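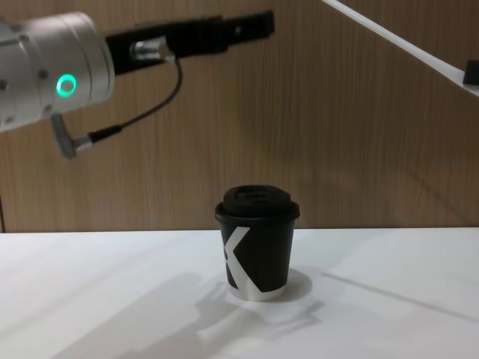 Figura 7.1 – Célula de bancada com copo de papel preto e tampa, anel indicador verde no punho do braço.

Capítulo 7
O cabo, esse desconhecido

Quem abre um manual de robótica à procura de aventura costuma saltar este capítulo. Faz mal, mas compreende-se. Os capítulos anteriores trataram de cinemática, de trajetórias e de matrizes com índices suficientes para arruinar um fim de semana. Agora vamos falar de um cabo fino, de dois conectores e do parafuso que alguém apertou com demasiado entusiasmo. É por aqui que as células param.

A célula que nos acompanha até ao fim da Parte II foi montada na oficina da Brana, em Clenen, e os técnicos chamam-lhe Darkix. O nome pegou antes de haver tempo para escolher outro. Tem dois braços, uma mesa branca, um painel de madeira ao fundo e uma única ambição na vida: agarrar num copo de café descartável sem o transformar num origami. O leitor que sorri ainda não tentou. Um copo de papel cede à mão, escorrega pela tampa e não avisa antes de o fazer.

No registo de manutenção da célula, que usaremos como material de estudo, constam 114 paragens. Dessas, 58 foram atribuídas à cablagem da pinça. As restantes dividem-se entre erros de calibração, dedos desapertados e uma categoria intitulada «outros», onde, como em todas as oficinas do mundo, foi parar aquilo que ninguém quis assinar.

7.1 O que se vê e o que se mede

Ctibor Bednárik, responsável pela manutenção da célula e autor de quase todas as anotações legíveis do registo, defende que a inspeção começa com as mãos nos bolsos. Primeiro olha-se. O laço do cabo tem folga? Está torcido? O conector entrou até ao fundo ou ficou naquele meio-termo que funciona à segunda-feira e falha na presença de visitas?

O anel luminoso do punho merece uma advertência. No Darkix, verde quer dizer que o braço está pronto, e é só isso que quer dizer. O anel nada sabe sobre o estado do cabo da pinça, tal como a luz do frigorífico nada sabe sobre o iogurte. Todos os anos um estudante explica ao formador que a pinça não pode estar avariada, porque a luz está verde. O formador já desistiu de suspirar.

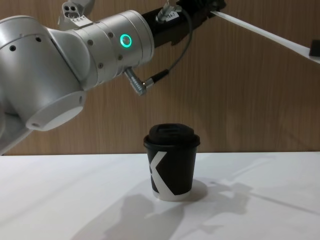 A ordem de trabalho que seguiremos é a do registo. Leva-se o braço à posição de serviço, retira-se a energia à célula e só então se toca no conector. Roda-se o anel de aperto com os dedos. O alicate fica na gaveta, por muito que chame. Com o conector solto, examinam-se os contactos, procura-se desgaste na saída do cabo e volta-se a ligar tudo com o laço na posição original, que o leitor prudente terá fotografado antes de começar. O leitor imprudente encontrará no exercício 7.4 um método para a reconstruir, bastante mais demorado.

Segue-se o ensaio: 200 ciclos de abertura e fecho em vazio, com o punho a rodar entre os limites de trabalho. Se o sinal da pinça cair uma só vez, o cabo é substituído. Existe a tentação de repetir o ensaio até dar certo. O registo conserva um caso desses, assinado Mensah, em que a terceira tentativa passou e a célula parou na manhã seguinte, com o copo no ar.

7.2 Quando trocar

O cabo montado em novembro durou 1.437 horas. O seu antecessor, do mesmo lote, durou bem menos, e a diferença explica-se pelo raio de curvatura: o primeiro fora preso tão rente ao punho que dobrava sempre no mesmo ponto. Na secção seguinte calcularemos esse raio a partir do diâmetro exterior do cabo e do curso da junta. É preciso uma régua, um transferidor e alguma humildade. Convém ter também à mão a tabela do Apêndice C, cuja segunda coluna está em milímetros, apesar do que afirmava a edição anterior.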